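Brullix Used Car Review Ratings
README, last updated 2020-06-22

Contents

The set holds 241 short owner reviews of used cars and pickups, collected from drivers in and near Lulville. Each review comes with a score from 1 to 30 for ride, seats, cabin noise and cost to run. Mohammed-Awal Odoi did the first round of scoring. Elīna Lukoševičius checked it and fixed 26 entries where the model year was wrong.
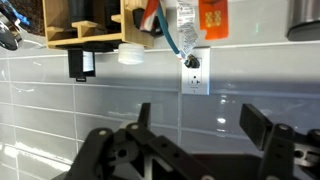
Outlet with a black plug in the upper socket, gray tile wall.

Files

reviews.csv - one row per review, text in the last column
scores.csv - matches reviews.csv on the review_id column
makes.txt - spelling list for makes and trim levels

Mileage is in miles, as the owner gave it. Blank means the owner didn't say. Fuel use is in miles per gallon and was not checked against anything. 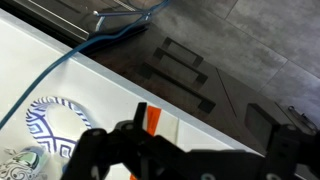 Blue cable across the white tabletop.

Known problems

Pickups are over-represented. There are only 12 diesels, too few to say much about them. Reviews that came in through the Likuven form have no trim level. Two owners reviewed the same car before and after a sale - both rows were kept.

Use

Free for non-commercial use. Please credit the Mansour project. The next update is planned for August and will add minivans.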